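Lemon water, lemon juice and the rest: your questions answered

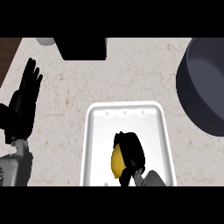
Hòa Âu

I have been answering letters on food and home remedies for the Prulesdale newsletter for long enough to know which fruit gets asked after most. The same questions come back every winter, so they are gathered on one page. If you sell lemon products you may not enjoy it.

Does a glass of hot lemon water in the morning "detox" you?

No. Your liver and kidneys do that job all day and all night, and a slice of fruit doesn't speed them up. When people tell me they feel better for it, I ask what they used to drink first thing. Usually it was nothing, or two strong coffees. A glass of water after a night's sleep is a decent idea with or without the lemon.

But my sister lost weight doing it.

She may well have. Did she also stop having juice and a pastry? I have asked this of a lot of sisters by now, and there is nearly always a pastry.

Is it good for vitamin C?

Yes, a lemon has a fair amount. So do oranges, peppers, broccoli and plain potatoes, and most people eat a good deal more potato than lemon. One squeeze in a mug is a small share of what you need in a day. Very hot water won't help it along either, so let the kettle stand a while.

Will it cure a cold?

A cold goes away by itself. Lemon and honey can make a sore throat feel nicer while you wait, and I drink it myself for that reason. Please don't give honey to a baby under one year old, whatever your grandmother did.

Lemon is acid, so how can it make my body "alkaline"?

It can't, at least not in the way the leaflets mean. Your blood is kept within a very narrow range by your lungs and kidneys. What you eat may change your urine a little, which is how the people selling test strips get their colour to move. One reader, Đạt Sầm, bought a pack and sent me his results for a month. The strips moved for lemon. They moved for a good many other dinners too.

Is it bad for my teeth?

This is the one I would worry about. Acid softens the surface of the teeth, and sipping it slowly for an hour is worse than drinking it down. Have it with a meal, rinse with plain water after, and leave the toothbrush alone for at least half an hour. If your teeth already twinge with cold drinks, ask your dentist before you take up any daily lemon habit.

Can I clean the house with it?

Parts of it. Lemon juice is fine on limescale round a tap and will freshen a chopping board. It doesn't kill germs well enough to trust after raw chicken, so use hot water and washing-up liquid. Keep it off marble and other limestone-type stone altogether. It eats into the polish and leaves dull marks that won't wipe away. I learnt this on a windowsill that wasn't mine.

What about the Ermont lemon drops everybody is sharing?

I sent off for a bottle. It cost 43 pounds with postage, and the label lists water, lemon oil and "natural energy". The website claims over 3,000 happy customers and shows 599 reviews, and a large number of them use the phrase "simply glowing". I wrote to ask for any trial they had done. The reply thanked me for my interest in glowing.

Are unwaxed lemons worth the extra?

If you want the peel, I think so. If you only want the juice, buy whatever is cheap. Wash them either way. Our local greengrocer, Trịnh, puts the unwaxed ones out in December and they are usually gone by ten in the morning, so go early.

How do I pick a juicy one?

Go by weight. A lemon that feels heavy for its size has more in it, and thin, smooth skin is a fair sign too. Rolling it on the worktop before cutting does seem to help. Microwaving it for a few seconds also works, though I've had one split on me.

Where should I keep them?

In the fridge, in a sealed bag, if you want them to last for weeks. The bowl on the table looks nicer and they go hard in it. Half a lemon should be wrapped and used within a few days.

Does half a lemon by the bed help you sleep?

This came from a reader in Flosness who had seen it in a video. I tried it for a week. The room smelt of lemon and I slept as badly as ever.

Can I send in a question?

Please do, by post or through the form on the newsletter page. If you are writing to tell me that your product is different, enclose the study.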